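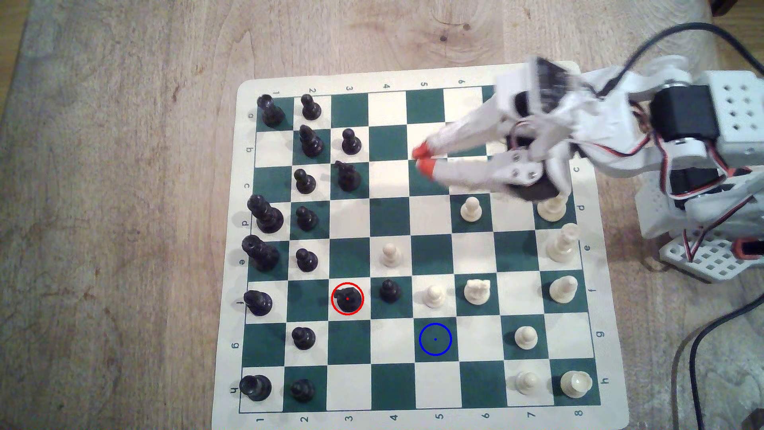

Karna Club Trunk, 85 litre

Home / Clubs and schools / Storage / Trunks

Every games club owns a cupboard, or shares one, or has been promised one. The Karna is for everybody in the second and third groups. It's a lidded trunk on four wheels with trays inside, and it holds the chess sets, the draughts, the dominoes, the scorebooks and the biscuit tin, and it locks, so that the Tuesday yoga class can't borrow your biscuits again.

We've sold trunks to clubs from our unit for a good while now and this is the third version. The first had small wheels and a high opinion of itself. The second had larger wheels and a lid that came down like a guillotine. The Karna has the larger wheels, and a lid that stays up until you ask it to come down.

What's in the trunk

One main compartment, full depth, for the bulky stuff. Over that sit two lift-out trays with movable dividers. The dividers slot in at any of the grooves, which means you can have one long space for rolled boards and a row of short ones for pieces, or spend a happy evening moving them about and end up back where you started.

The lid has an elastic net on the inside for paper. Scoresheets, the fixture list, the laminated rules on touch-move that you wave at people. It isn't meant for anything heavy. A stapler is heavy.

Two keys come with the lock. Please don't put both of them in the trunk.

Size and weight

Capacity: 85 litres
Height to top of handle, raised: 60 cm
Load limit: please see the label inside the lid, and then believe it
Colours: grey, or the other grey
Lock: keyed, spare keys by post

It will go through an ordinary doorway and into most estate cars with the seats down. Stairs are possible with two people who are still on speaking terms. There's a recessed grip at each end for this.

Rolled or folded?

We get asked this more than we get asked about the trunk. Vinyl boards want to be rolled, printed side out, and kept in a loose tube or simply laid in the long tray. Rolled the other way they spend the first ten minutes of every match trying to get back to sleep. If yours have gone wavy, leave them flat under some large books overnight. Folding boards stack well in the main compartment but take up about as much room as you'd fear.

As for pieces, bag each set separately and put the same number on the bag and the board. It sounds fussy. Then one evening a set comes back with three white knights and a draughtsman standing in for a rook, and it stops sounding fussy. 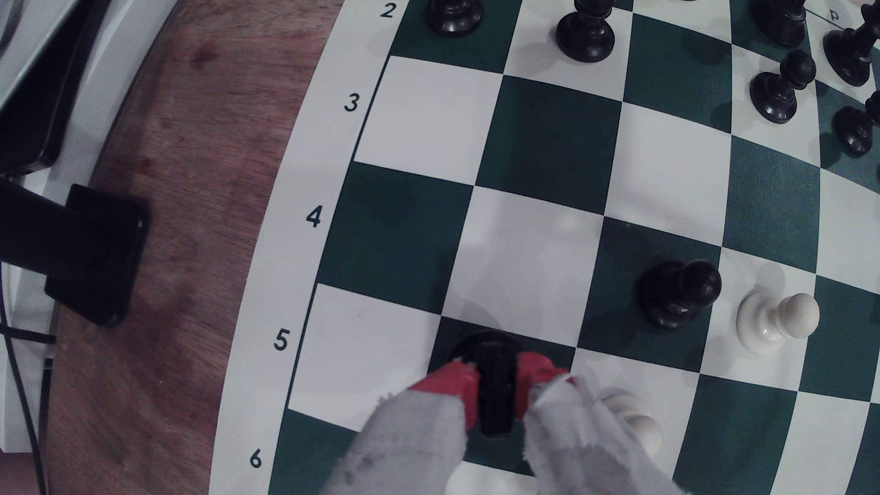

Things people buy with it

Gethin drawstring bags, in packs. Plain cotton, with a patch you can write on.

Cotus wheel brakes, for halls with a slope. If you don't know whether your hall has a slope, put a marble on the floor.

Ultutis scoresheets, in a box of 500. We've never met a club that has used a whole box, or one that hasn't lost the second half of it.

What customers say

"Ours gets wheeled across a car park in all weathers and the contents have stayed dry. The lid net is good. I would have liked a green one." Mared Meredith

We'd have liked a green one as well. We asked the factory in March and they sent us a sample, and it was grey.

Delivery and returns

Trunks go out by carrier on a pallet, kerbside only, so have somebody in who doesn't mind being seen wrestling with cardboard. The trays are packed inside the trunk and the handle is packed inside the trays. The keys are taped under the upper tray, left-hand side. We're putting that here because of the phone calls.

You can send it back within 60 days if it hasn't been used. A trunk with a crumb in it has been used.

Spare parts

Wheels, handles, dividers, lid stays and locks are all kept in stock for this version. We still have wheels for the second version. For the first version we can offer sympathy and a small discount on a Karna.

To order a part, quote the number on the plate beneath the handle. The one on the outer box is 3,146 and it's the same for everybody, as it's the number of the box.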